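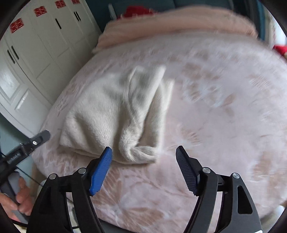
The cream towel on the bed, partly folded.

I've been putting off this review for ages, mostly because I wasn't sure I had this much to say about towels. I do, apparently! We bought the Haldane bath towel set from Brarkier back in October, when the old ones had gone so thin you could read a newspaper through them, and they've been in use every single day. So these are proper lived-with opinions, not first-week-out-of-the-box opinions.

The set I got has two bath towels, two hand towels and two washcloths, and I paid $126 for it. Yes, I know. I went back and forth on that for a good while, and I had the cheaper Rekitz set sitting in my cart at $58 right up until the last minute. What tipped me over was getting to feel a Haldane towel in the Brarkier store in Emden (they keep a few out on a rail by the registers, very sneaky). It was thick without being that weird stiff kind of thick, and I caved.

First thing, and please listen to me on this one: wash them before you use them. Then wash them again. The card that comes with the set says one wash, and one wash was nowhere near enough for mine. I dried off after my first shower and looked like I'd been hugging a sheep. The lint filter was packed full after each of the first few loads, and a black T-shirt that sneaked in with them has never been the same. By about the fifth wash it had calmed down, and now I get a normal bit of fluff and that's it.

Now the good stuff. They're really absorbent. I have long, thick hair, and my old towels would be soaked through before I'd even gotten to the ends. With these I can wrap my hair up, go make coffee, come back and it's damp, and the towel still has something left to give. The hand towels are great too, and they're a decent size. I hate a hand towel that's basically a washcloth with ambitions.

They've also stayed soft, which I was nervous about. We have hard water and it ruins everything. I skip the fabric softener (it coats the loops and then they don't soak anything up), and every few weeks I throw in half a cup of white vinegar instead. No, they don't smell like salad. A low tumble dry and a good hard shake before they go in, and they come out nice and fluffy. I tried line drying twice last fall and got something closer to cardboard – a few minutes in the dryer afterward fixed that, but at that point why bother with the line?

Okay, the complaints.

Drying time is the big one. A thick towel holds on to water, and if your bathroom is small with one sad little fan like mine, it can still be damp by the next morning. I ended up putting in a second bar so each towel hangs spread out flat on its own. On a hook, forget it, you'll have that musty smell by Thursday. If you live somewhere humid I'd think hard about getting something thinner.

They're also bulky. My linen closet shelf used to hold all our bath towels in one stack, and these take up the same space with half the number. Folding in thirds the long way and then rolling them works better than folding them flat, at least on my shelves. And they fill up the washer fast, so I do towels as their own load now.

Then there's the hanging loop. It's a skinny little thing sewn into one side seam, and on one of the bath towels it came half off in the spring. I stitched it back on with some heavy thread and it's been fine, but at this price I shouldn't be getting my sewing box out. I emailed Brarkier and they did offer a replacement pretty quickly, to be fair to them. I'd already fixed it by then, so I said no thanks.

About the color: mine are a light one, and I was worried about makeup. Most of it has come out with a bit of dish soap rubbed in before washing. Self-tanner didn't, so one washcloth has a permanent orange corner and has been moved to cleaning duty under the sink.

The set has 983 reviews on the Brarkier site at the moment, and a lot of the unhappy ones are about the shedding. I get it, but I'd bet plenty of those were written after a week.

Would I buy them again? Yes, on sale. I'd pick up extra hand towels before extra bath towels, and I'd skip the washcloths completely if they sold the rest separately. For a kids' bathroom or a gym bag, get the Rekitz ones and save your money.

Four stars from me. The missing one is for that loop.

Posted 04/05/2026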